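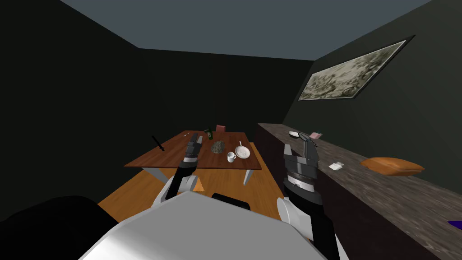
Clearing a table: what to leave to the machine and what to do yourself

Clearing a dining table after a meal is the household chore most often used to test a general-purpose home robot. The reason is practical. The table sits at a fixed height, most of what stands on it has a known shape, and a mistake usually costs a plate. Much of the testing is done in simulation, where a dropped mug costs nothing at all.

The notes below rate the parts of the job by how well a two-armed machine handles them at present. They apply to simulated trials and, with more caution, to real kitchens. Most of the advice also holds for a person clearing one-handed.

Mugs

Mostly solved. A mug can be taken by the rim, the body or the handle, and software that fails at one of these can try another. The white mug on the dining table, with its handle facing left, is an easy target for an arm coming from that side. Set mugs down with all handles pointing the same way if a machine will be collecting them. Empty them first. Few systems estimate liquid level well, and a half-full mug gets tilted like an empty one.

Plates

Harder than mugs. A plate lying flat on a table gives two fingers very little to close on. The usual method is to slide the plate until its rim overhangs the table edge and then pinch it from above and below. Leave a clear strip of 16 inches along the edge where you want this done.

Spoons and forks left on plates

Remove them first. A spoon resting on a plate, handle up, can be lifted out by a parallel-jaw gripper without touching the china. If the plate is picked up with the spoon still on it, the spoon slides at the first tilt. Write the job as two steps, spoon then plate, even if the planner accepts one.

Knives

Do these by hand. A thin black knife lying flat and at an angle near a table edge combines three problems: low height, poor contrast on a dark surface, and a blade. Grippers tend to push a flat knife along before they get hold of it, and near an edge it goes to the floor. If knives must be included, lay them parallel to the edge on a folded towel. The towel compresses and lets the fingertips get under the handle.

Bottles and boxes

Clear these back to front only if the arm comes in from above. For a low reach, work front to back. An arm reaching over a plate and a mug to get at a small bottle on the far side will clip something with its elbow or wrist sooner or later. Keep upright boxes a hand's width from bottles. Both are easy to grasp alone and easy to knock over as a pair.

Soft and shapeless items

Sponges, crumpled cloths and leftover food remain the weak point. A gray lumpy pile in the middle of the table could be a sponge or a heap of food, and the two call for different handling: one goes to the sink and the other to the bin. Label the item in the task file, or deal with it yourself before starting. A multi-fingered hand is the better tool here, and should close slowly. Two flat jaws will leave part of a soft heap behind.

Cloth on the floor

Pick it up before any wheeled machine starts. A small patch of cloth under the front of a table is often out of view of a head camera once the arms are extended.

Choosing a hand

Flumbridge and Skov both publish kitchen task sets that allow different hands on the left and right arms. This is a sensible arrangement for table work. Use the jaw gripper for spoons, boxes and handles, and the multi-fingered hand for mugs, sponges and bottles. Assign the side by where the items are, and turn the table setting if necessary.

Where to put things down

A side counter within reach of one arm saves driving. Clear it first. A counter already holding a dish, a box, a napkin and a cushion has less usable space than it seems, and planners treat a flat cushion as a surface more often than they should. A mug set down on one will tip.

Time

Our last set was 1,000 simulated runs on the Hosolari table layout. Median time to clear was 40 minutes with knives excluded. A person does the same table in a few minutes.

Updated 25 Oct 2020. Dishwasher loading is covered on a separate page.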